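Who Should Pay for the Second Hour?

Skatton sells its two-arm robot in three ways now. You can buy it, you can lease it, or you can take what the company calls the Hours plan, where the machine sits in your building and you pay for the time it spends working. The sales page pushes the third one hard, and most of the people who write to me about robots are thinking about the third one. I think it is a good machine on a bad contract, and I want to lay out why.

I should say where I'm coming from. I ran facilities for a mid-size office and lab building for eleven years before I started writing about equipment. I have signed contracts for floor scrubbers, badge systems, a mail sorter and a great many copiers. The copier contracts are the ones I keep thinking of here. You paid per page, and the page that came out crooked cost the same as the page that came out straight.

The Hours plan works like that. The rate is $68 an hour. An hour is counted from the moment the arms leave their rest position to the moment they return to it. If the robot opens a supply cabinet, takes out a box and puts it on a cart, that is billed. If it goes for the cabinet, misses, backs off and goes again, that is billed too, at the same rate, and it takes longer. So the customer pays more on the days the product does worse.
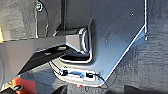

Angus Ashby, who manages two clinics and has had a Skatton since April, sent me his statements. He did not ask me to keep the numbers quiet, so I won't. In his first full billing period he was charged for 45 hours. By his own log, a person doing the same list of jobs would have needed less than half of that. He isn't angry. He says the machine is careful, it hasn't damaged anything, and his staff like not having to restock at the end of the day. But he was quoted on the basis of what the robot does in the demo room, and his building is not the demo room.

Skatton's answer, when I asked, came from Lucienne Picard in customer operations. She said the time drops as the robot learns the site, and that the early period is "an investment shared by both parties." I asked how it was shared. She said the company provides remote help at no extra charge during setup. That's true, and the remote help is good. I have used it twice and both times a real person was on the line inside five minutes. But the meter runs while they help you. I don't see what part of that the company is sharing.

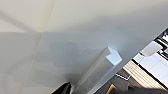
Setup is where most of the cost hides, and the brochure gives it half a page. It covers mapping the rooms, marking the doors, and teaching the grips. It says very little about surfaces, and surfaces are what eat the time. A pale, smooth, matte top with a see-through gray finger held over it and a soft shadow spread around the finger doesn't look like much of a challenge, and a person would never give it a thought. Yet plain light surfaces with weak edges are a common reason a depth reading goes vague, and every support tech I have talked to in this business will tell you so. Matúš Zelenák, who installs for Festedar and has no reason to be kind to a competitor, told me he budgets a full day for white furniture alone. Festedar puts that day in the quote. Skatton lets you discover it on the statement.

Now the case for the other side, which I take seriously. Bastien Hoarau runs purchasing for a group of small labs and he likes the Hours plan. His point is that buying one of these outright is a large sum for a thing that may be outdated in three years. With hours, he can send it back on thirty days' notice. He also says, correctly, that per-task pricing leads to fights over what counts as a task. Is opening a cabinet a task? Is it one task or two if there are two doors? He would rather pay for time, which a clock can settle.

I agree with him about the clock. I don't agree that the only choices are a clock or an argument. Le Goff, which rents out warehouse lifts and a few arms, has charged for years on what it calls completed cycles, with a cap. The robot logs the start and the end of a job. If the end state isn't reached, the cycle is free. If it takes longer than the cap, the extra time is free. The customer can still complain, and some do, but the company has a reason of its own to get the slow jobs fixed.

That last part matters most to me. A pair of small handles set close together at the middle of a cabinet is a hard job for two grippers. There's hardly room for both. I have watched one of these machines work at that kind of door and I had no complaint about the effort. What I want is for somebody at Skatton to lose money every time it takes too long, so that it goes on somebody's list.

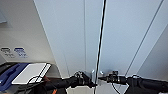 Rosine Renaud made a similar argument to me from the engineering side. She used to work on door handling at Skosov before it dropped its home product. Her team knew which handles were slow. They had a list of them, ranked. The ones at the top got fixed first only when a large customer refused to pay for the time. Until then they worked on speed in open space, which looks better on video. I believe her. I have seen the videos.

There are smaller things in the contract I would change. The minimum is 881 hours a year, which is too high for a single site with one shift. The service fee of $3,409 is due up front and is not returned if you cancel during setup, which makes the thirty-day notice less generous than it sounds. Cable checks and gripper pads are the customer's problem after the first ninety days. None of these would stop me from signing. They are the usual things, and a buyer with some patience can get at least one of them moved.

The meter is different. If you are looking at this plan, ask for a cap per job before you ask for a lower rate. A lower rate on an open clock saves you very little in a bad month. Ask for the setup period to be billed flat. Ask who decides when setup is over, and get that person's title in writing. Picard told me these terms are "available for discussion," and I take that to mean somebody has already gotten them.

I would also ask for the raw log, with failed attempts marked. Ashby asked for his and got it in two days, in a file his office could open. Skatton deserves credit for that, and I wish it would put the same column on the bill.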